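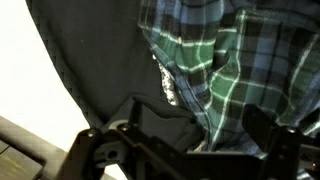 Judite Carvalho 还是那句话:深色布上的毛点都是格子法兰绒掉下来的,把两样分开放,问题就没了,用不着写什么记录,更用不着花钱买整理剂。

我不太信这么省事的说法,但也拿不出反对的证据,先把她的话记在最前面,免得过两周又说她没提过。

Tarlow 工作间,布料护理记录
2018年11月,周三
记录:我。下午 Matilde Teixeira 补了两处,已标出。

起因

Abreu 送来一瓶 Nurnano 整理剂,说明页上写着“绒毛脱落减少83%”。没写是什么布,没写洗几次,也没写拿什么当对照。我去信问过,回信把同一句话又抄了一遍,外加一个图标。十月份那次他们推荐 Grelato 洗液也是这个路数,我们当时听了,结果藏青布洗完手感发涩,后来又花了一下午过清水。所以这回我想先弄清楚自己手上的布到底是什么状况,再谈要不要用。

手上的布

格子法兰绒衬衫:藏青、蓝、绿相间,夹着浅色细条。克重标签上写200克,我没有裁样去称,按标签记。两面拉绒,里面那一面绒更长一些,腋下和袖口内侧摸着已经起球。
深藏青布:表面哑光,哪怕一点浅色绒毛落上去都看得见,拿来看毛点正合适。边上有一道细细的、有点像罗纹的收边,毛最爱卡在那里,粘毛滚筒滚不干净。
灰布:叠好备用。颜色太中间,浅毛深毛在上面都不显,看毛点派不上用场。有人提议拿它当对照,我不同意,看不出毛不等于没有毛。

关于 Judite 的说法

她的推理是:毛点颜色浅,格子布里有浅色条,所以毛是从浅色条上来的。听起来很顺,问题在于浅色绒毛到处都有。白色台面擦布掉毛,纸巾掉屑,我自己那件旧毛衣也掉。单凭颜色就定罪,太快了。

要验证也不难。从格子布的浅条上、深色格子上各粘一点绒下来,再从藏青布上粘一点,放在放大镜下看粗细和卷曲。我午饭前做了一遍,结论很没劲:藏青布上的毛点里,有一部分跟格子布的棉绒差不多,另一部分又细又直,像是化纤,格子布上找不到这种东西。也就是说 Judite 对了一半。哪一半大,我不知道,这次取的样太少,不想硬写一个比例出来。

(Matilde 补:细直的那种她在烘干机滤网里也见过。滤网上次清理是什么时候,本子上没有记录。)

没有记录这件事本身就该记一笔。以后清滤网的人写上日期和名字。

试洗安排

原先的打算是格子布和藏青布各分两组,一组用 Nurnano,一组不用,洗6轮,每轮洗完在同一盏灯下看藏青布。写下来之后自己先挑了几处毛病:

同一件衬衫没法既用又不用,得从同一匹上裁两块。现成那件是成衣,洗过几次说不清,只能当参考。库里批号3,771的那匹还没下过水,从那里裁。
裁开的边自己就会掉线头,必须先锁边,不然量出来的都是裁边的毛。
看的人不能知道哪块用了整理剂。Matilde 编号,我来看,编号表锁在她抽屉里,看完再对。
水温、转速两组一样。这条写出来像废话,上次就栽在这上面。

每轮大约要一个半小时,算上晾干,一周做不完。Judite 说不值得,为一瓶没人想买的东西洗这么多遍布。她这个意见我倒比较同意。不过我想知道的其实是布自己掉多少毛,整理剂只是顺带。

摊布和叠布

今天另一件让我不放心的事是台面。衬衫堆成一团搁在木台上,一只袖子和下摆都挂到台沿外面去了,旁边黑布还压了一截在衬衫底下。绒面贴着另一块布,一拖一拽,毛就过去了,这种转移跟洗不洗没有关系。如果每次都这样放,洗完再干净也是白搭,试洗的结果也就没法看。

台面拼缝也要留神。浅色木头中间有一道接缝,薄布从上面拖过去容易挂住,法兰绒厚,看不太出来,但绒毛会往缝里积。我用牙签挑过一次,挑出来什么颜色都有。

还有盘子。左边那只铝箔盘,盘底有褐色残留,里头还搁着金属夹具,再往左是黄绿色半透明的托盘,里面有些发黄的东西。跟布共用一张台子,我没有意见,台子就这么大。但是袖子再往左甩一点就进去了,到时候又要争论那块污渍算洗得掉还是洗不掉。布和盘子之间至少留出一条前臂的宽度,我打算贴一道纸胶带,越线的自己洗。

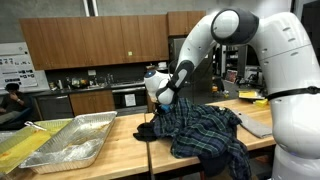 叠法,暂定

一、格子衬衫先扣最上面和中间的扣子,面朝下摊平,袖子往背后折。绒长的里面一律折在里头,不要翻出来蹭别的布。
二、下摆往上折到领子下面,分两次折。一次对折太长,放进格子里会从前面垂出来。
三、折的时候尽量让浅条对齐。跟掉毛没有关系,纯粹是对齐了容易看出有没有拧着。Judite 说这是我的毛病,她可以不对。
四、藏青布、黑布单独叠,收边朝里,叠完外面套一只薄棉袋。不要用塑料袋,一抽出来静电就把附近的毛全吸上去了,这一点我们三个人意见一致,少见。
五、灰布照旧斜着对折也行,反正下次用之前还要重新抖开。抖布请到走廊去抖,别对着台子。

叠好的成品能保持多久不乱,我没有把握。法兰绒软,叠三件以上就往一边歪,网上那种竖着插进抽屉的叠法我们试过,抽走一件,旁边的就塌了。视频里从来不拍抽走一件之后的样子。现在平放,每摞别太高。

粘毛滚筒

顺手比了一下滚筒和湿手套。滚筒对平面有用,对收边没用。湿橡胶手套顺着一个方向捋,收边里的毛能带出来一些,缺点是布会潮,得再晾。刷子我不推荐,藏青布刷过的地方反光不一样,迎着灯看像一块印子,过了夜还在。

(Matilde 补:她用的是软毛衣刷,没有出现印子。可能是我手重。)

可能。下次她刷,我在旁边看。

没弄清楚的

细直的化纤绒到底从哪儿来。滤网是一个猜测,仅此而已。
83这个数。Abreu 如果不肯给测试条件,我倾向于当它不存在,瓶子放架子最上层,别混到日常用的洗液里去。
Grelato 还剩小半桶,Judite 想用完,我想倒掉。先放着,桶上写了“勿用于深色”。
衬衫腋下起的球要不要先剃。剃了好看,可剃完表面全是断绒,头几次洗肯定掉得更凶,数据就乱了。暂时不剃。

下一步

从3,771那匹裁样、锁边,Matilde 编号。胶带我明早贴。滤网今天下班前清,清出来的东西别扔,装小袋留着,我要拿去跟藏青布上的毛比一比。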